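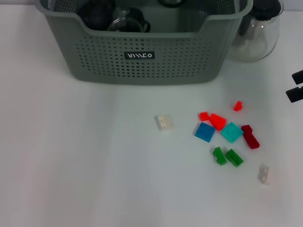 Subject: Re: [suvau-list] Picking order in clutter, any numbers yet?

Hi all, and thank you for the patience, I know I promised this before the last release and then went quiet.

On July 4, 2026 a list member wrote:
> We tried the Podum planner on small parts and it keeps going for
> whatever is closest. If two pieces touch, it pushes one of them
> away and then has to look again. Does the Maluleke ordering help
> with that, or does it only help with bigger objects?

It does help with small parts, and I'm happy to say it helps more than I expected when we started. The idea is simple enough. We let the head view make a first ranking of the pieces, with the ones that stand alone at the front of the line, and then the wrist view gets to veto a pick once the arm is over the table. If the wrist view thinks a neighbor is too close for the fingers, the piece goes back in the line and we move on to the next one.

Our test layout is 10 toy bricks on a white table, a few of them see-through, and those have been a real headache for the segmentation (the edges melt into the table, as anyone who has tried this will know). We ran 3 orderings, and each one got 3 passes over the same layout. Nearest-first had the most pushed neighbors. Maluleke with the head view alone was better, and with the veto added it was better again – only 2 pushes across all of its passes.
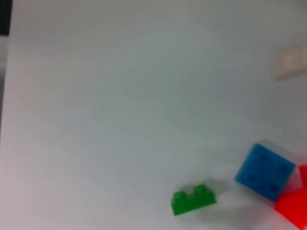 Wrist view: green brick on its own, blue and red close together at lower right.

A piece like that green one should get through without a fuss. The blue and red pair is what the veto is for, and I would love to hear how other people score a pair like that, as our distance threshold was set by hand and I'm not proud of it.

The cost is time, I'm afraid. Every veto means another look, and on Sevusell the wrist images come in slowly enough that you notice. I hope to have the code cleaned up in August, but if you'd like the messy branch before then, just write to me off-list and I'll gladly send it along.

Warm wishes to everyone, and do keep the questions coming!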